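Corner shop on Kuta Road closing – where will people go?

bollodbridge_ben
6 Oct 2018
Notice in the window of the Kaplan shop says they shut at the end of the month. Rent has gone up by 680 a month and they can't cover it. That leaves the petrol station and the big supermarket past the roundabout.

Marrow72
Sorry to hear it, but I stopped going in August. Milk was dearer than anywhere else and half the time the bread had gone by ten.

SizweXaba
The bread went by ten because people bought it. My mother is 81 and walks there every morning. The supermarket is two buses for her.

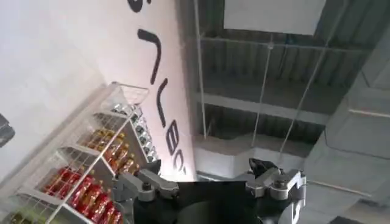 The landlord is the one to write to, in my view. Small shops make very little on bread and milk. They get by on drinks, sweets and the lottery, so rows of drinks on a white wire rack bring in more than most of the groceries do. Take the passing school trade away and there isn't much left to pay rent with.

Marrow72
Fair enough about your mother, but you can't ask people to pay extra out of kindness. The 312 goes to the supermarket every half hour.

bollodbridge_ben
It did. It's hourly after six now and doesn't run at all on bank holidays.

tilly_p
Has anyone asked Kuminico if they'd take parcels over? That was 3 or 4 trips a week for me.

SizweXaba
I rang them. They said to use the locker at the station – no good if you don't drive.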